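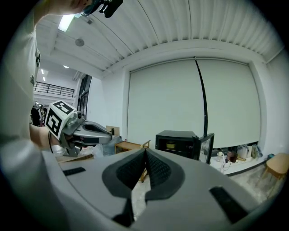
Corrugated ceiling panels in a workroom, worth it?

skiken_dan
Looking for opinions before I spend money. I rent a unit for a small repair shop and the landlord wants to put white corrugated sheet overhead, same as the one in the photo. The quote from Morkell is $2548 with labor. He swears it will make the room brighter and quieter. I don't buy the second part.

Ebihara23
Brighter, sure. White overhead always helps. Quieter, no. Hard ribbed sheet bounces sound right back at you. Who told him that, the guy selling it?

skiken_dan
Yes, the guy selling it.

Ebihara23
Well there you go.

pratt_floors
I'll disagree a little. We had it put in last May and it's no louder than the bare drywall was. I wouldn't pay extra for "quiet" but I wouldn't call it loud either. Did you ask what's going on top of it? With batts above, ours is fine.

skiken_dan
The quote says nothing about insulation. It just says "panel system." I asked twice.

Biljana Begović
Then the quote isn't finished. Get it in writing before anybody climbs a ladder. I paid $400 extra on mine for trim that I was told was included. Also ask how they plan to get at the wiring later. Long sheets are a pain to take down.

Ebihara23
And dust. All those ribs. Have fun.

pratt_floors
The ribs face down, how much dust do you think sticks to the underside of a ceiling?

Ebihara23
In a shop where people sand things? Plenty. I wiped mine in the spring and the rag was black.

mossy_jo
Skirnura sells a flat white panel and I did my whole back room for under $1000, doing the work myself. Looks boring but it wipes clean. I can't tell you if it's any brighter than the ribbed stuff. I doubt it.

skiken_dan
Flat might be the way to go. I'll ask Morkell to requote with batts listed on their own line and see what they say.

Biljana Begović
Ask for the trim on its own line too.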